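Storing Felt and Fabric Scraps

Sort by fiber first and color second. Wool felt and acrylic felt look alike in a drawer but take heat differently, so keep them in separate boxes and label the lids.

Strips longer than 500 mm should be stored flat or rolled on a tube. Folding leaves a crease that needs steam to lift. For frayed edges, trim with sharp shears — dull ones pull the fibers.
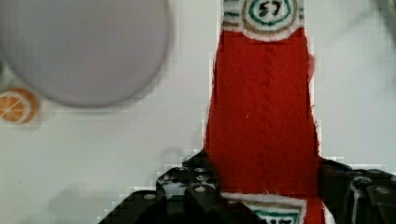 Can felt be washed with other laundry?
Acrylic felt can go in on a cold, gentle cycle inside a mesh bag. Wool felt is better done by hand in cool water with a little mild soap, then dried flat on a towel.

Moths go for wool that has been worn or handled. Melaniia Pylypenko of Kusgate freezes hers in a sealed bag for 13 days, lets it come back to room temperature, and then puts it away. Cedar blocks help a little if you sand them each September.

Wipe the table down before laying out fabric, and keep drinks and glue at the far end. Lint comes off a smooth top with a barely damp cloth. 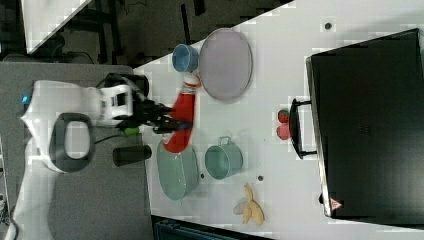

Red bottle with a white cap, near a blue cup.

Scraps under 71 mm go in a jar for stuffing.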